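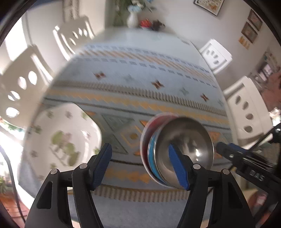 Home | About | Archive | Household | Letters | Contact

On Keeping a Household Inventory

The preparation of a household inventory is commonly recommended by insurers and commonly postponed by everyone else. I postponed mine for eleven years. The purpose of this post is to record how the work was finally carried out, and to set down the rules that I now follow in maintaining it.

The occasion was the renewal of my policy with Britater in November. The renewal form asked for an estimate of the replacement value of the contents of the home. In previous years I had entered the figure from the year before. On this occasion I attempted to justify that figure on paper and was unable to do so.

Scope

An inventory may be organized by room, by value or by category. I selected the room as the unit of record. Each room was assigned one sheet, and each sheet lists the item, the year of purchase if known, the price if known, and its present condition. Items stored in the attic were placed on a separate sheet, which remains incomplete.

The finished list contains 637 entries. Sets of dishes are entered as one line, as are books, apart from 2 atlases that would be costly to replace. Clothing is recorded by type. I had at first intended to list every garment, and I abandoned this practice at the second drawer of the first dresser.

Receipts

Receipts were found for a small share of the items. The larger appliances were well documented, in part because Pesell, the store where most of them were purchased, keeps customer records and supplied copies upon written request. The furniture was less satisfactory. The bookcase from Goltunau had been paid for in cash, and the company has since changed its name to Sepp. My letter to the new address has not been answered.

Where no receipt exists, I have written the word "estimate" beside the price. Readers who undertake the same work are advised to do likewise — an estimate that is not marked as such will be mistaken for a fact within a year or two, most likely by the person who wrote it.

Storage and review

Paper copies are kept in two places, one of them outside the home. Any purchase above a modest amount is added on the day it arrives. Items given away are crossed out and dated, and they are not erased. I have already had reason to consult a crossed-out line, in connection with a floor lamp that a relative believed I still owned.

A full review is planned for each November, before the renewal form is due. The attic sheet will be addressed in the spring, when the temperature up there permits longer visits. Correspondence on the treatment of inherited items, for which I have not yet settled on a rule, would be welcome through the contact page.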